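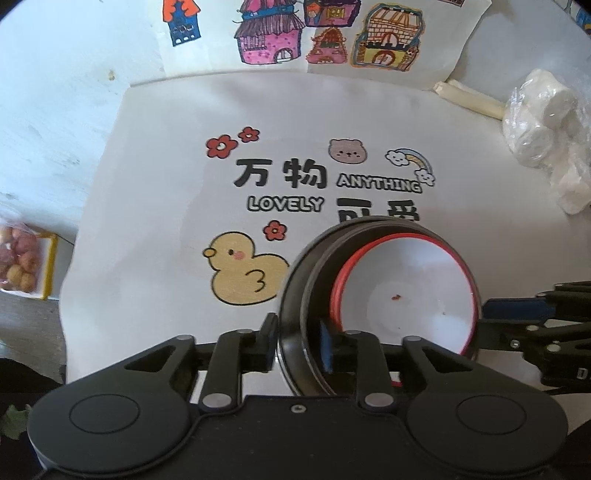

Jacinto Beltrán
We finished the write-up on the tableware set this week. Posting the main points here because the PDF is long and most people only want the method.

The question was simple. If you train a policy on demonstrations from hand-held grippers, does it matter whether both hands are recorded touching the same object, or is one hand enough for rims and edges? We call the two conditions paired and single.

We recorded 1,783 demonstrations. Same task family every time: pick up a piece of tableware by its edge, move it, set it down or nest it. Every session used a patterned cloth. Plain tables gave us policies that fell apart at the first busy background.
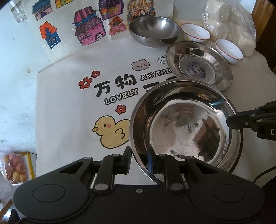
Rim grasps were the hardest category by a wide margin. The tips have to close on something thin and curved, and small errors in approach angle push the object away. Steel makes it worse. A polished bowl pinched at the edge shows the fingers back to the camera in its own surface, and the second gripper coming in from the side adds one more thing to sort out. Matte bowls gave the depth estimate far less trouble in our runs.

What we changed: Rikar at Karside suggested masking the tips during training for 30 percent of the samples. We were skeptical and ran it anyway. Failed rim grasps dropped in both conditions, more in paired.

What we did not change: camera position, finger pads, control rate. People asked about the pads in December. Same pads throughout.

Paired beat single on large bowls and on stacking. On cups and small tins there was no difference we would defend. If your objects are small, I would save the operator time and record one hand.

Stacking got its own split, scored by hand. Two raters, and a third look when they disagreed. Notes on it follow. 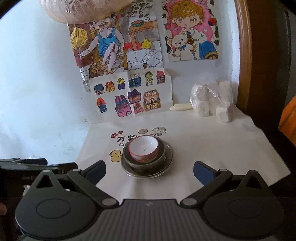 Stacking notes

A stack counted as good if every piece was nested and nothing moved after release. We tested up to 4 pieces. Most failures came at release, when one tip opened a little ahead of the other and dragged the top piece.

Benavides reran the split on the Sernness arm with no retuning and got the same ordering of conditions. Absolute scores were lower. Both tables are in the appendix.

Data and scoring sheet go up once the license text is settled. Questions are fine in the replies.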